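## 3.2 Rangement de la vaisselle légère : piles, supports, pièces isolées

Version de travail, 23/05/2025. Reprend les notes d'octobre, à relire avant envoi.
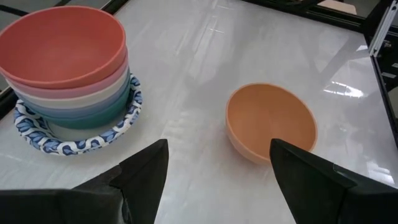 **Figure 1.** Bols en plastique empilés sur une assiette en papier à bord bleu et blanc ; un bol orange posé à part sur la table.

La pile reste la forme par défaut. Dans le corpus Serkeck (1430 relevés de tables et plans de travail, foyers et cuisines partagées confondus), elle domine dès que les bols sont de même gabarit. Peu de surprise là-dessus. Ce qui nous intéresse ici est plus étroit : ce qu'on met sous la pile, et ce qu'on laisse dehors.

**Le support.** Une pile posée directement sur la table, c'est le cas courant. Mais il arrive qu'une assiette serve de base, et souvent une assiette qui n'appartient pas au même service. La figure 1 en donne un cas net : cinq bols, du corail en haut au bleu-vert en bas, et dessous une assiette jetable, ronde, dont le motif du bord fait penser à une chaîne ou à une corde. Le bord imprimé déborde du bol du bas. L'assiette délimite donc une zone, un peu plus large que la pile elle-même. Nous parlons dans ce cas de *support marquant*, par opposition au *support portant* (plateau, dessous-de-plat rigide) qui permet de déplacer l'ensemble. Une assiette en papier porte mal. Elle marque bien.

Lors des entretiens Ilano, les participants justifient peu ce choix. « C'était là », « pour pas salir », « ça fait la place des bols ». La troisième formule revient dans 7 entretiens, toujours à propos de vaisselle en plastique, jamais pour la porcelaine. Effet du poids ? Du prix ? On ne peut pas trancher avec nos données. Le codage initial (grille Ahmadpour) confondait d'ailleurs les deux types de support, il a fallu reprendre les fiches à la main.

**L'ordre des couleurs.** Point délicat. Dans la figure 1, sous le corail on trouve un rose pâle, un crème, un bleu clair, puis le bleu-vert. On est tenté d'y lire un dégradé, du chaud vers le froid. Prudence : un état final ne dit rien de l'intention, ni de l'ordre dans lequel les pièces ont été posées. Nous codons donc la suite des teintes telle qu'elle se présente, de haut en bas, et une variable séparée pour la régularité perçue. Deux codeurs, accord correct sur la suite, nettement moins bon sur la régularité. Les tons intermédiaires posent problème (crème ou blanc cassé, bleu-vert ou vert éteint), d'où la liste fermée de teintes donnée en annexe. À noter que la pile n'expose vraiment que le bol du dessus ; les autres se réduisent à des bandes étroites de paroi. Un codage à partir de clichés seuls sous-estime probablement les petites différences de forme entre pièces.

**La pièce isolée.** C'est le cas le plus discuté entre nous. Un bol à l'endroit, seul, à côté d'une pile : en attente, en service, oublié ? Le bol orange de la figure 1 est de ce type. Ouverture vers le haut, posé à même la table, sans assiette. Sa teinte est voisine de celle du corail mais plus claire, et rien n'autorise à dire qu'il vient de la pile ou qu'il y retourne. La typologie Trina prévoyait une seule classe, « reste ». Trop pauvre à notre avis. Nous la remplaçons par 2 classes purement spatiales :

- *isolé proche* : même surface que la pile, aucun support propre ;
- *isolé installé* : support propre, ou bien pièce associée à un couvert, un verre, un aliment.

Le bol orange est codé isolé proche. La distance à la pile n'entre pas dans la définition, elle dépend trop de la taille des tables et les mesures faites sur photo était peu fiables. Reste le cas des bols retournés, fréquent près des éviers, traité en 3.4 avec l'égouttage.

Dernière remarque sur les surfaces. Une table brillante renvoie un reflet sous l'objet, ce qui gêne le repérage du point de contact et donc du suport quand il est mince. Pour les assiettes en papier à bord clair, le risque d'omission est réel. Vérification manuelle systématique sur ces fiches.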